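## Printing chord sheets from your song library

Use this section once your songs are loaded into Drernura and you want paper copies for a rehearsal or a lesson. You need a printer that takes letter-size paper.

### Before you start

- Check that every song has a key set. Songs without one print with no capo line.
- Close any song you are editing. Unsaved changes don't print.

### Setting up the sheet

1. Open **Library** and select the songs you want. You can select up to 50 at a time.
2. Choose **Sheet > New sheet**.
3. Pick an instrument. Guitar and ukulele sheets show chord diagrams across the top; piano sheets show note names.
4. Under **Key**, leave the song as written or move it up or down. The chords change on the preview right away.
5. Set the capo, if you use one. The sheet then shows the shapes you play, with the sounding key in brackets.
6. Set the text size. The default is 10 point.

> **Note:** Changing the key on a sheet does not change the song in your library. To keep the new key, choose **Save to song**.

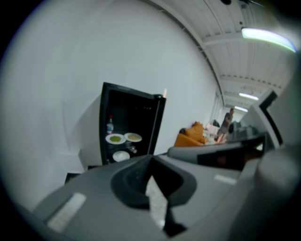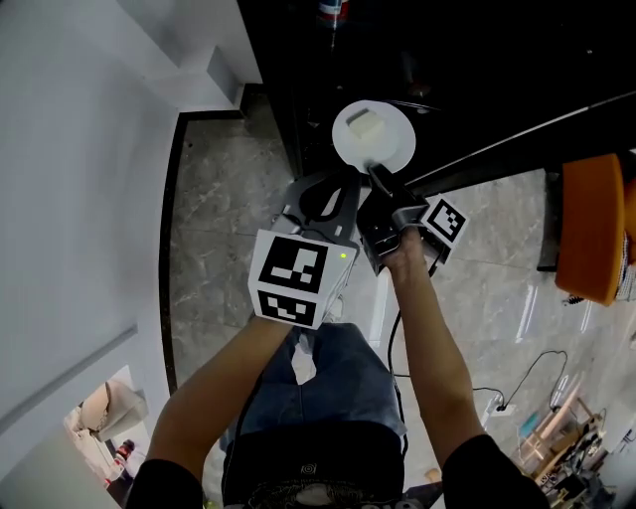 ### Fixing line breaks

Long lyric lines wrap at the right margin, and the chords above them wrap too. If a chord lands over the wrong word:

1. Click the chord on the preview.
2. Drag it left or right, or use the arrow keys to move it one letter at a time.
3. Press Enter to fix it in place.

A song that runs a line or two onto page 2 can usually be pulled back with **Tighten spacing**. Try this first - smaller text is hard to read on a music stand.

### Printing

1. Choose **Print** and set scaling to 100 percent.
2. Print one song and check the diagrams.
3. Print the rest.

**Caution:** Don't use "Fit to page" in the printer window. It shrinks the diagrams and some finger numbers drop out.

To share the sheet as a file, choose **Export** and then PDF. Chord diagrams are included, but your private notes are left out unless you check **Include notes**.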